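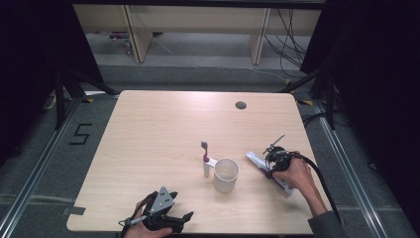

White cup and toothbrush holder on a light wooden table

**Can the parish council just swap a consultation document without telling anyone?**

Posted by Stitgate, Jul 31, 2022

Hello all! I've become slightly obsessed with our draft neighbourhood plan (in a good way, I've loved reading it) and I'd like some help. The draft went up in spring and I printed the whole thing. Last night I checked a detail about the footpath behind the allotments and the paragraph had gone. Same title, same cover, same "Draft for Consultation" — but policy 5 is shorter and the map on the next page has a different boundary. There's no note of any change. We had 240 responses, which is brilliant for a parish of around 3,000, and I'd hate for people to have commented on something that no longer exists. Who do I ask, and what do I ask for?

**Firnine**

Brilliant that you kept the printout, hang on to it! Start with the clerk. A short, friendly email is best: say which page differs, attach a scan of the old one and ask when the file was replaced and who agreed it. Then look through the minutes. If the change was agreed at a meeting it should be in there, probably under planning.

If you get nowhere, make a freedom of information request for all versions of the draft. Parish councils are covered, and they normally have 20 working days to reply. Do try the Wayback Machine as well — I found a missing appendix of ours on it in ten minutes and was delighted.

Also, check which stage you're at. The parish runs the first consultation and the district runs the next one, so if it has already been submitted, the district's planning policy team will have their own copy.

**Jindov**

ours did this too. was just the wrong file uploaded, they put it back when someone rang

**Stitgate**

Thank you both, this is so useful! Email sent to the clerk, and I've found a saved copy of page 12 with the old boundary on it. The next full meeting isn't until October but I'll post whatever she sends me before then.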